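4.2 Living with the Dremside kit

We bought our Dremside two-arm kit at list price, like anybody else would, and I want to get that out of the way before I start complaining. The kit comes with two arms, two pairs of fingers, a wrist camera for each arm, and a power supply that is louder than both arms put together. Setup took me an afternoon (most of it hunting for the right hex key!) and calibration took 30 minutes once I stopped skipping the second page of the manual.

For the comparison in Section 5 we ran the same jobs on the Kuipers kit, with the same operator, which was me. Each kit got 500 trials, split across the cloth, cable and jewelry jobs. I drove everything through Flikavetti, the teleoperation package that Dremside sells as an add-on. You can get by without it, but I tried for a week and went back. The lag is lower, the hand controllers don't drift, and if you let go of the trigger the arm just stops and waits for you.

The jewelry job is the one I'd show anybody thinking about buying this thing. Fine chain is awful to handle. It slides, it bunches up, and it loves to catch on whatever is next to it, so you learn very quickly how good your fingertips are. The stock Dremside fingers are long and they taper, and I liked them a lot for reaching into small boxes. Figure 3 was taken from one arm's wrist camera, with the other arm's finger reaching over an open box that holds a silver necklace on a black velvet insert. The pendant lies near the upper part of the insert, and the little pearl-like bead just left of it makes a handy landmark when you're steering by video alone.

My one real gripe is the housing behind the fingers. It's bulky, and when both arms work close together it eats up a good chunk of the wrist view. The Kuipers camera sits higher and has less of this problem, though I found its fingers too blunt for chain. I ended up planning my approach so the second arm always came in from the side, and I still lost sight of the box now and then.

Figure 3. Wrist camera view during the jewelry job, Dremside kit.
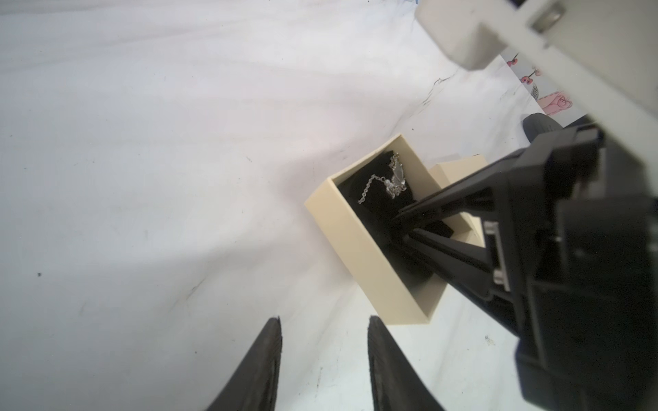
4.3 Support and spare parts

Dremside answered my first support email the same day and my second one after nine days, so make of that what you will. Replacement fingers come from Plutetska, and a pair runs 60 dollars before shipping. I'd order a spare pair with the kit, because the wait for mine was the longest break in our whole schedule.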